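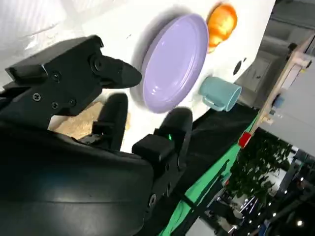
Bench 2, wrist camera view: gripper, plate, orange and mug.

KINDMONT ROBOTICS CLUB
Pre-session safety checklist - tabletop manipulation project
Bench: 2
Date: 13 May 2023
Checked by: Ilango Lobo
Task: put the orange on the plate, stand the mug up
Marks used: OK / FIX (corrected before power on) / WATCH (run allowed, look at it again) / NO (do not run)

SECTION A - BEFORE POWER

A1. Emergency stop within reach of the operator's chair - OK
Comment: Button pressed and released twice. The lead had been run under the chair leg again. Moved to the left side.

A2. Base clamps tight, no rock when the arm is pushed by hand - FIX
Comment: Rear clamp took a quarter turn. Front clamp fine. Please use the long Allen key from the Özkan toolbox and put it back in the top tray when you're finished.

A3. Power supply and leads free of cuts and crushed spots - OK

A4. Cable slack at full reach - WATCH
Comment: Enough slack with the arm forward. With the wrist turned all the way over, the camera lead goes tight before the joint limit. Wrist rotation limited in the Zitari software to 131 degrees each way until the lead is replaced. Don't raise this without talking to a mentor.

A5. Floor around the bench clear of bags - FIX
Comment: Two backpacks and a skateboard moved to the hooks by the door.

SECTION B - GRIPPER AND WRIST

B1. Bracket screws present and snug - OK
Comment: All four small ones on the face of the bracket checked with the hand driver. Hand driver only. The thread in the old bracket was stripped last October with the cordless.

B2. Finger pads seated, no splits or peeling - OK
Comment: Left pad has a shiny patch along the top curve. No split found when flexed by hand. Wiped both pads with a damp cloth.

B3. Fingers open and close freely with power off - OK

B4. Finger module light - OK
Comment: Green. If it goes out in the middle of a run, stop and write down the run number before touching anything.

B5. Shell bolt tight - OK

B6. Camera mount doesn't shift when nudged - OK
Comment: The view is meant to sit at a tilt. Team Virus straightened it in their last session and their saved runs no longer lined up with ours. Leave the mount alone. If you think it has moved, compare with the reference print taped inside the binder.

SECTION C - TABLE AND OBJECTS

C1. Table top clean, no grit or spills - OK
Comment: Wiped down. White top shows crumbs well, so no excuses about lunch.

C2. Objects are from the approved list - OK
Comment: Purple plate, teal mug, one orange. No glass, no full containers, no knives or forks, nothing over 297 g on this bench. Weigh any new object on the kitchen scale and write it on the back page.

C3. Plate and mug free of chips - OK
Comment: Ran a thumb around both rims before setting out. Chipped ones go in the bin with the lid, wrapped in newspaper.

C4. Fruit firm and dry - OK
Comment: Replace the orange once the skin gives under your thumb. Fruit used on the bench is not to be eaten.

C5. Starting layout - OK
Comment: Plate in the middle, orange past the rim, mug on its side with the handle toward the plate. The mug may start in any direction as long as it is on the table and not hanging over the edge. Keep it off the small black hole or fitting in the top.

C6. Cloth secure along the table edge - WATCH
Comment: The black cloth hangs over the side and can be pulled by a sleeve. Pressed down the tape along its length. The green strip beside it was checked as well and lies where it should.

C7. Wooden frame steady - OK
Comment: Pushed at shoulder height, no sway. The red block at the low end and the blue piece farther up both stay on when tapped. No one leans on the frame, including mentors.

C8. Plants and furniture outside the reach of the arm - OK
Comment: Measured from the base with the arm extended by hand. Nearest leaf is 40 cm beyond reach. Chairs stay behind the yellow line.

SECTION D - PEOPLE

D1. Operator and spotter named on the whiteboard - OK
Comment: They swap every 60 minutes at most. The spotter's hand stays near the stop button for the full run. Phones in pockets.

D2. Long hair tied back, lanyards and hoodie strings off - FIX
Comment: Two lanyards came off. Hang them on the hook, not on the chair back.

D3. Safety glasses on everyone inside the line - OK
Comment: Pair number 6 is badly scratched. Set aside for replacement.

D4. Reset rule read aloud - OK
Comment: The operator says "paused", the spotter repeats it, and only then does a hand go in to move the plate, mug or orange. New members do three resets with a mentor beside them.

SECTION E - POWER ON, NO OBJECT CONTACT

E1. Arm homes without noise or jerking - OK
Comment: Slight hum from the shoulder joint while it holds position, same as at the last check. Logged.

E2. Speed set to learner level - FIX
Comment: Was left on the competition profile. Changed back and saved. Whoever uses the bench for competition practice has to reset this before signing out.

E3. Stop button cuts motion - OK
Comment: Tested once moving up and once moving sideways. Arm held both times and didn't drop.

E4. Gripper clears the table at the lowest allowed height - OK
Comment: Checked with a folded sheet of cardboard under the fingers. Pulled out freely.

E5. Camera picture on the monitor, no freezing - OK

RESULT
Bench 2 cleared for student use at learner speed, with the wrist limit in A4 in force.

TO DO
- Replace camera lead (A4). Spare is on order, ask at the front desk.
- Fresh tape for the cloth (C6) before the next session.
- One pair of safety glasses (D3).
- Label for the speed setting (E2), large print, on the monitor.

Signed: Ilango Lobo
Second signature required before any change to the limits in A4 or E2.
File in the red binder behind the Bench 2 tab.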